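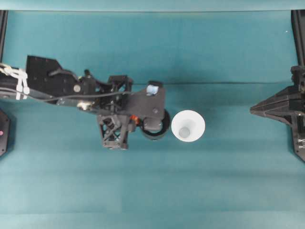
My half of our project was the table, and I'm going to talk about the table for a whole page, so sorry to Poonam Nigam, who has to grade it! Our question was simple: does the color of a work surface make small stuff easier to spot? I'd figured any plain color would do, but a white cup on teal just jumps out at you, even looking straight down into it, where all you really get is a bright ring and a little gray bottom. On my desk at home (beige, covered in mail) the same kind of cup pretty much vanishes. Folasade Edet thought gray would work just as well, and we argued over it for most of July.

Then there was the cloth. I wanted it perfectly flat, and fabric does not want to be flat. It remembers every fold it has ever had.
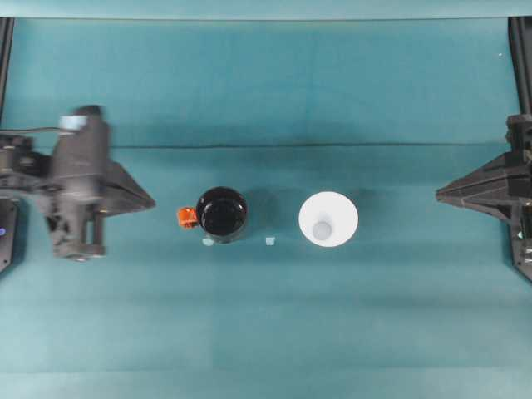
I tried pulling it tight from the far side, then smoothing it by hand, and a faint crease across the upper third still hung on. Folasade says a line that soft doesn't matter. I say it bugs me, and next time I'm ironing first and rolling the cloth on a tube for storage!

We asked 72 people in our building which color they liked best for finding a cup, and teal won, with gray second. I still have 2 swatches left to try, a dark red and a mustard.

Contact: Azucena Zamudio, Muteo student projects | © Muteo | Back to top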